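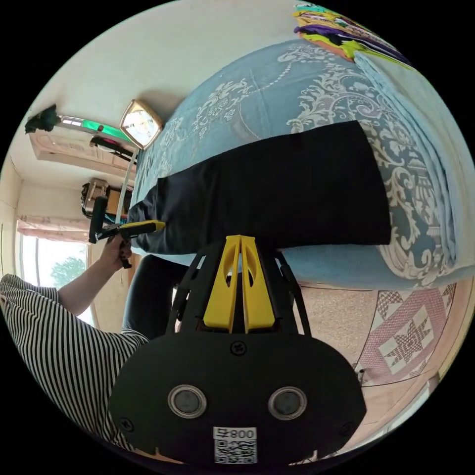
Mila hand gripper – self-build kit

Price: 3149 with the pair of grippers, 1957 for one. Printed parts, fingers, screws and label included. Camera not included.

Damián Bautista drew up the Mila at the Zaltwood shared workshop, and we sell it with a few doubts attached. The listing we took over from Clikwood called it "ready in an evening". Ours took 29 hours, most of them spent filing the frame until the jaws closed evenly. The fingers are yellow and each has a slot through it. We were told the slot helps with grip on thin cloth. Maybe. We have yet to see a fair test against a solid finger.
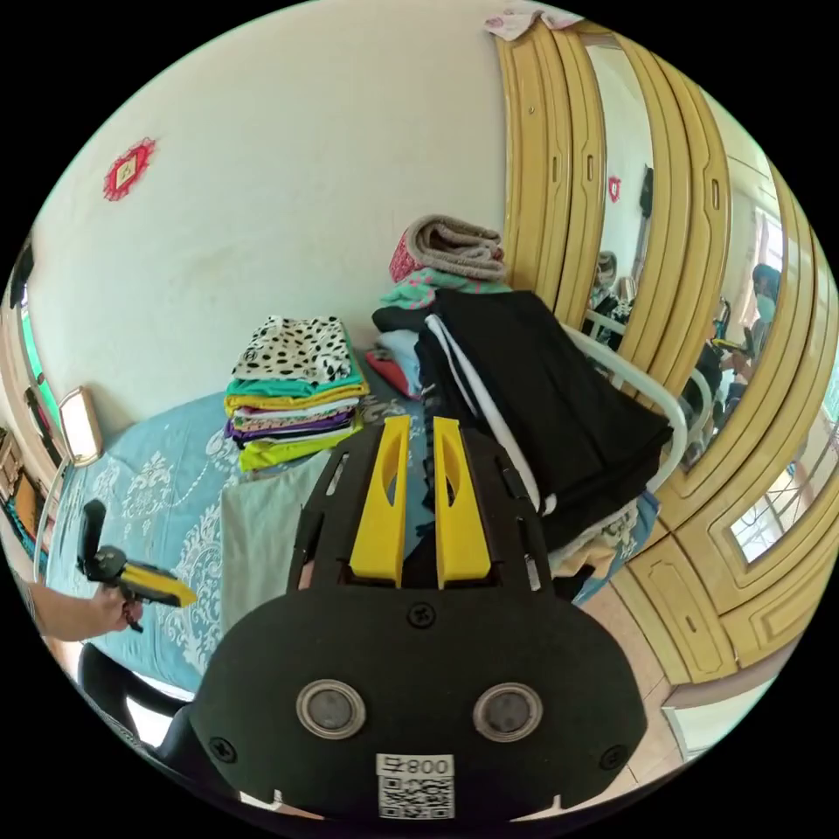

Folding clothes on a bed is the job most buyers have in mind, and it's a harsher trial than blocks on a bench. Trousers are heavier than they look and towels bunch up. Try one gripper before paying for two – your wrist may settle the matter.

The Bukhari handle is an optional extra. It feels better in a large hand, though we can't see that it's worth the wait.

Spare fingers come in packs of 8. Kits ordered before May have the older screws, so check before you order parts.

Page last changed 19 July 2018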